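Vismont 4 Rainwater Controller

The Vismont 4 switches a building's non-drinking supply between a rainwater tank and the mains. It reads tank level by pressure sensor and closes the mains valve when stored water is above the set point.

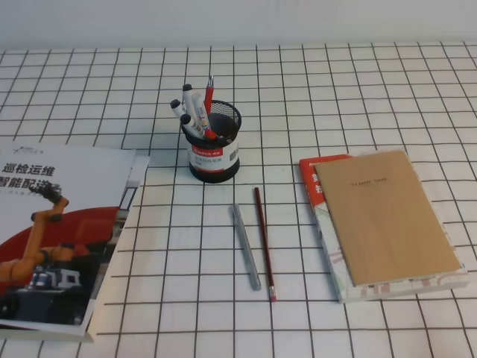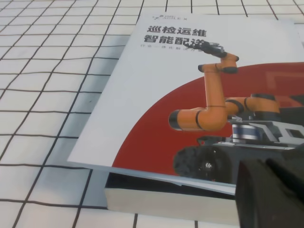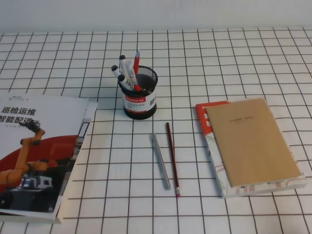
Amra Kolev writes that her unit kept drawing mains water after a dry July until she lowered the set point -- the factory value suits larger tanks.

Set point: adjustable in litres, factory value 1,214
Largest tank: 3,754 litres
Valve outputs: 4
Order code: 323
Maker: Gesero

The sensor must be fitted below the outlet. Spare sensors are supplied by Cordero.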